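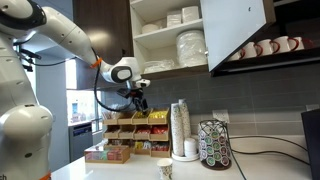 **Youth Football > Tournaments & Travel**

# Fullholm Cup U14: is the two-group format fair for small clubs?

**utby_keeperparent** · Mar 20, 2026

Hello all. My son plays as goalkeeper for Utby U14 and we received the schedule for the Fullholm Cup this week. I read it three times and I still have a question about the format.

There are 9 teams. Group A has five teams and Group B has four. The first two from each group go to the semifinal. This means that the teams in Group A play four matches before the semifinal, and the teams in Group B play only three. All matches are 30 minutes without a half-time break, on the same day.

We are in Group A, of course. We have a small squad, and last year the boys had no legs left in the semifinal against Skisel. Has anyone asked the organizers to change this?

---

**leftback_forever**

With an odd number of teams somebody must play one more match. What would you change? Three groups of three?

---

**utby_keeperparent**

Yes, three groups of three is what I was thinking. Every team plays two matches, the three winners go through, and also the best second place.

---

**skisel_u14_coach**

I have to disagree, with respect. We tried three groups of three at our own indoor cup in February. Two matches and then most of the children go home. Some families drove a very long way for one hour of football. The parents were more angry than I have ever seen them, and I have been a coach for many seasons.

Also "best second place" always makes trouble. One team wins by eight goals against a weak team and goes through on goal difference, and the team from the hard group is out.

About last year's semifinal: we also played four group matches. We were in the same group as you.

---

**utby_keeperparent**

You are right about the group, I forgot that. I apologize. But you had a full bench and we had two substitutes.

---

**cornerflag9**

That is a squad size problem and the format can't solve it. Utby could borrow players. The rules allow two guest players per team if they are registered before the first match. It is on the second page of the rules, under the part about shin guards, where it is easy to miss.

---

**leftback_forever**

Guest players from where? It must be the same age group and they can't be from another club in the cup. I looked into it for my daughter's team and the only club near us that was not already playing was Lamptey.

---

**cornerflag9**

Lamptey lends players quite often. Write to their youth office early, they are slow to answer.

---

**old_north_stand**

The club in Fullholm was founded in 1906 and I think the tournament rules are from the same year. I wrote to them once about the offside line for U12 and received a very polite letter which did not answer anything.

More seriously, the thing I would ask for is the order of matches. Look at Group A in the schedule. Utby has its third and fourth match with only one game between them. Skisel has a long break in the same place. It is possible to move one match and then everybody has a proper rest.

---

**utby_keeperparent**

I did not notice this. You mean to change our fourth match with the Group B match that comes after it?

---

**old_north_stand**

Exactly this one. Group B is not affected because those two teams have already rested.

---

**skisel_u14_coach**

This I can support. I will write to the organizers also, it looks better if it comes from two clubs. But please don't ask them for three groups in the same email.

---

**leftback_forever**

I still think four matches and a semifinal is too much for 13-year-olds on one day. With the final it is six. But I see I am alone with this opinion.

---

**utby_keeperparent**

You are not fully alone, but I will ask only for the change in the order. I will send the email tonight and write here when I have an answer. Does anyone know if the parking by the school is open for visitors this year?

---

**cornerflag9**

Only for team buses. Cars go to the field behind the swimming hall.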